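Toy tray cleaning: your questions answered

I wrote up my toy washing routine on the Bemstead page in October and the questions haven't stopped, so I've pulled the regular ones together.

Do you really use a kitchen sponge on dog toys?
I do, but it's a sponge that only does toys. I buy plain blue ones from Remico and keep them well away from the dinner plates. A blue one is easy to spot when I'm clearing up, and it has plenty of holes to hold the suds. 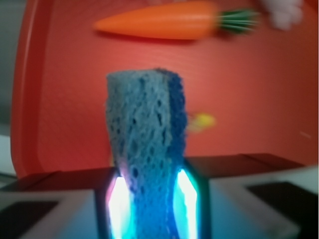
The blue toy sponge, up on end against the red tray.

Why put everything on a tray first?
Mostly to stop me from washing three toys and forgetting the fourth! The tray sits on the counter right beside the sink, and the raised rim keeps the rope toy and the plush ones from wandering off.

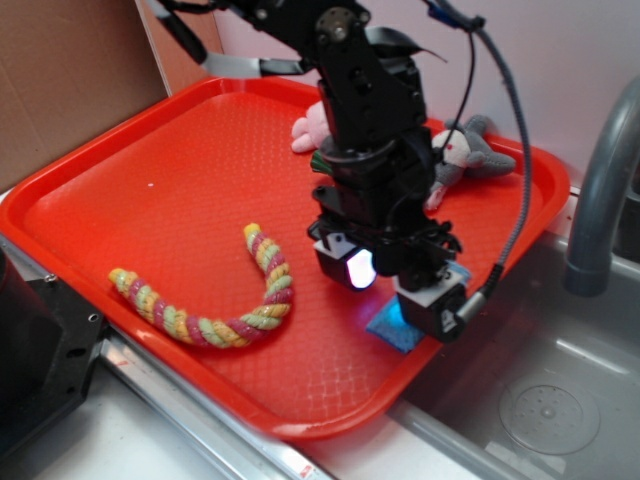 I do the plush toys last – they take forever to dry, and I like to squeeze them out in a towel first. The rope goes in a bowl of warm water with a drop of dish soap while I get on with the rest. I give it 26 minutes, which is just how long my favorite radio show runs.

What about hard plastic toys?
Easiest of the lot. A soapy wipe along the ridges, a rinse, done. If there's any greenery on top (our carrot has a big tuft of it), work the soap in with your fingers and go gently.

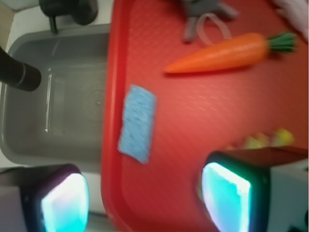
Toy carrot and sponge on the red tray.

How often do you change the sponge?
Every 2 weeks for me, sooner if it smells funny. Please don't wait for it to fall apart. I used to be terrible about this and kept one going all summer – never again.
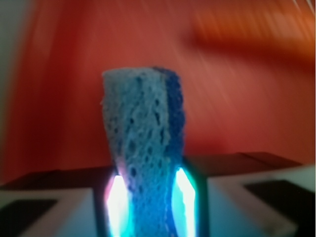

Between washes I rinse it until the water runs clear, squeeze it hard and leave it somewhere airy. Lying flat in a puddle is the worst thing for it.

Can I use the Trotano spray as well?
I've only tried it on the tray. For anything that goes in a dog's mouth I stick with mild soap and lots of rinsing, so check the label or ask your vet.

My question isn't on the list!
Leave it in the comments under the original post and I'll add it next time I update.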